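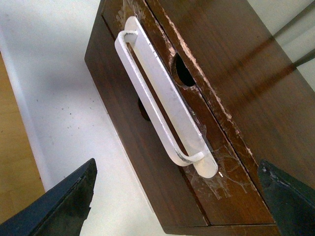 List: furniture-repair
Subject: Re: Drawer front with old pull holes, new backplate does not cover them
Date: January 2021

Replying to the message below, with the original left in where I answer it. 

> I have a dark brown cabinet with a long drawer. The pull is a white
> metal one, a flat backplate with rounded ends and a raised bar. There
> are two round holes in the drawer front, one on each side of
> the bar. One is almost hidden by the pull. The other is fully exposed
> and the edges have broken away.

The exposed hole is the one that matters. The chipping around it goes through the dark finish into pale fibers, so filling the hole alone will leave a light ring. Plan on treating an area larger than the hole itself.

Remove the pull before doing anything else. Working around it will give you a poor edge on the side nearest the plate, and you want to see what is under the plate anyway. If there is a third set of holes there, deal with all of them in one pass.

> Can I just pack the hole with filler and stain over it?

You can, but filler does not take stain the way wood does, and over a hole of that diameter the patch will read as a flat disk in the middle of vertical grain. I would plug it.

1. Clamp a scrap block over the hole with a smaller pilot hole in it to guide the bit. A hole with broken edges gives a bit nothing to center on.
2. Bore it out with a Forstner bit to the smallest standard size that removes most of the ragged edge. Go slowly. Put a backer board inside the drawer if the hole goes all the way through.
3. Cut a face grain plug from similar wood. Dowel stock shows end grain and will go nearly black under stain.
4. Line up the plug grain with the grain of the front, glue, and leave it slightly proud.
5. Pare it close with a sharp chisel, then level with a card scraper. Keep sandpaper off the surrounding surface as far as possible.
6. Whatever chips remain outside the plug get a hard wax fill after the color is on.

The pull can go back over the second hole or not, depending on where the plate ends up. I would plug both. A screw placed near the edge of an open hole will pull out.

> Is it solid or veneer? The finish looks like walnut.

The flaking along the top edge of the drawer front, next to the seam, suggests veneer at least there. Check the underside edge of the drawer front with a flashlight. If there is a thin line of different material at the face, it is veneer and your margin for sanding is close to zero. The color tells you very little, as a reddish-brown walnut tone was put on many cheaper woods.

> The seam between the drawer front and the top is badly scraped.
> Should I strip the whole thing?

No. The top is in better condition than that edge, and stripping it creates a color matching problem you do not have now. Treat the seam separately:

- Press down any lifted flakes with thin hide glue and a strip of waxed paper, and weight them overnight.
- Touch the raw spots with dye, thinned, in two coats. Let the first one dry before you judge the color.
- Seal with shellac, then rub back with 0000 steel wool.

Before that, find out why the edge is scraped. It could be years of ordinary handling, but a drawer that rides high will rub there on every opening. Pull the drawer and look at the runners and the bottom edges of the sides. If they are worn or someone has shimmed them, fix the height first or the new finish will be gone by April.

> The pull itself is scuffed. Strip or repaint?

Depends on what is under the paint. Test a small area on the back of the plate. The gray marks may only be residue from rings or keys, and mineral spirits on a rag takes that off. The dark smudge at the bend could be dirt or bare metal showing through, and you will know after cleaning. If you do repaint, scuff with 320 grit, use a metal primer, and give the enamel a full week before refitting.

On products: I have used Zilar wax sticks for this sort of fill and the dark walnut one is a little too red out of the box. Mix in some of the black. The Amus dye is easier to control, but test it on the inside of the drawer front first. I have no experience with the Kolář filler you mentioned further down, so I will leave that to others.

> Would a longer backplate be simpler?

Simpler, yes, if you can find one wide enough to reach past both holes - most are long and narrow, and these holes sit beside the bar. Measure the outer edges of the damage, not the holes, before you order. The screws will still need sound wood behind them.

Post the runner measurements if the drawer turns out to ride high.

Ada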